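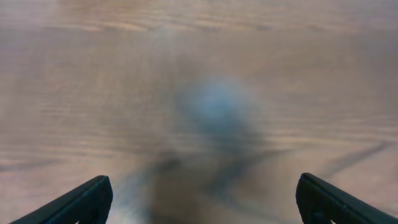
Do you need to oil a wood tabletop every month?

Prila says yes, and Prila sells the oil. We have our doubts. A reader in Laltelov wrote in to say her kitchen table has gone nine years on a damp cloth and one coat of hard wax, and she eats at it every day.

The new Zesari kit has 4 bottles, two pads and a leaflet that promises to "wake up the grain." Maybe. Grain shows up fine on most tables once you wipe off the old polish, and a cloth costs next to nothing. What we'd like to see is a test on two halves of the same top, one oiled and one left alone, checked again in November. Zesari hasn't answered our email.

If you've tried the kit and kept half your table bare, write to us by Friday.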